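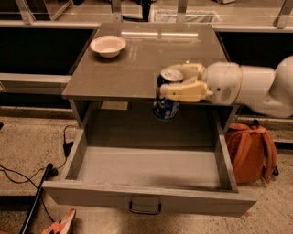 Can in hand, drawer open, bowl waiting its turn.

I have now written the budget for one robot arm four times, and each version has been less about the robot arm than the one before. Version one had a single line in it. Version four has a line for drawer handles.

For anyone joining late, our little lab got a yes last spring on money for a second manipulation station. The first one is a table with an arm beside it and a hand on the end of the arm, and it spends its days picking up the sort of stuff you'd find in a break room. Cans, bowls, things that go in drawers. I do the purchasing because I once said in a meeting that I didn't mind spreadsheets. Please learn from this.

So, the number. The quote for the arm was fine. I'm not going to print it, partly because the sales rep at Wumstead asked me not to and partly because it would make the rest of this post look petty. Arms are priced like cars: there is a figure, you wince, you sign. What got me was everything on page two.

Page two began with the hand. I had assumed, in the way a person assumes a car comes with a steering wheel, that fingers were included. Fingers are not included. An arm without a hand is a very expensive way to point at things. We looked at a plain two-jaw gripper, which is cheap and tough and would have been fine for half of what we do, and we looked at the multi-fingered kind, which costs more and can get itself around a drink can in a way that makes visitors say "oh!" Géza Dudás, who will have to maintain whichever one we get, voted for two jaws. Everyone else voted for "oh."

Then the spare fingertips. Buy them with the hand. I didn't the first time, and when we wore through a set I found that a small bag of them came to $121 with shipping, and that the shipping was most of it. The hand had to sit there for 21 days while the bag thought about crossing an ocean. If you take one thing from this post, take the bag of fingertips.

The table was supposed to be the easy part. You can buy a proper test bench from Ostapchuk with threaded holes all over it and a brochure full of people in safety glasses. The one I liked was $1,636 before delivery, and it has no drawers. We need a drawer. Half the tasks on our list start with "open the drawer" or end with "close the drawer," and a drawer you build yourself out of leftover panel is a drawer that sticks in November and slides fine in every demo. What we use now is a square gray cabinet thing with one nice wide drawer and a black U-shaped handle, and I've come to think that handle is the best purchase decision we've made. It sticks out. A hand can get behind it. I spent an afternoon looking at modern furniture and can report that the industry has given up on handles altogether. It's all little lips and push latches now, very elegant, and useless to me.

The top is glossy, though, and I'd change that. Overhead lights leave a long pale streak across it, and the vision people make faces. Matte costs the same. I've put "matte!!" in the sheet with two exclamation marks so that future me can't miss it.

Now the props. You would think a lab could get hold of a beverage can without paperwork. You can't, or at any rate you can't do it the same way twice. Cans dent. Someone buys a different kind. The labels change for the holidays, and then a chart looks odd and three people lose a morning. So there's a prop line, $100 a year, covering cans, bowls and whatever else gets squeezed. Pushpa Dhillon in finance sent it back with the question "Is this snacks?" I said no. She asked what happened to the contents of the cans. We've agreed to call it consumables.

Cables are the part I'm least proud of. Version one of the budget had no cable line. Version two had a cable line with a zero in it, because I thought we had plenty. We do have plenty. They're all over the floor, in loops, with adapters on the ends, and I step over them several times a day thinking about the cable line. Version three has floor channels, a decent power strip mounted up off the ground, and a plug that fits the wall we own. It isn't much money. It's the kind of thing you can't go back and ask for, though, once the big purchase has gone through and everyone believes the project is paid for.

Also missing from every quote I've seen: somewhere to put a bag. I'm serious. People work next to these things all day, and their backpacks end up on the floor right under the arm. Hooks are in version four. Hooks are practically free. I put them on their own line anyway, on principle.

Service contracts. Sastevex offers one in two grades, and the brochure for the upper grade uses the phrase "peace of mind" more than once. I asked what the lower grade leaves out. The answer was long. We'll probably take the lower one for the first year and see how often we cry, then decide. Brornbridge will calibrate on site for a flat fee, which I like, because I can put a flat fee in a box and the box stays the same size.

Where it stands as of 11/10/2024: arm approved, hand approved, fingertips approved (I attached a photo of the worn set), cabinet under discussion because somebody upstairs wants to know why a research lab is buying furniture. Channels and hooks went through without a word. The service contract is waiting on a signature from a person who is on leave.

I've asked for some slack at the bottom of the sheet, labeled "other," and Pushpa has asked what's in it. If I knew, it would have its own line. She has given me until the end of the month to find out.

Comments are open. If you know of a square cabinet with a wide drawer, a matte top and an honest handle, I'd like the part number.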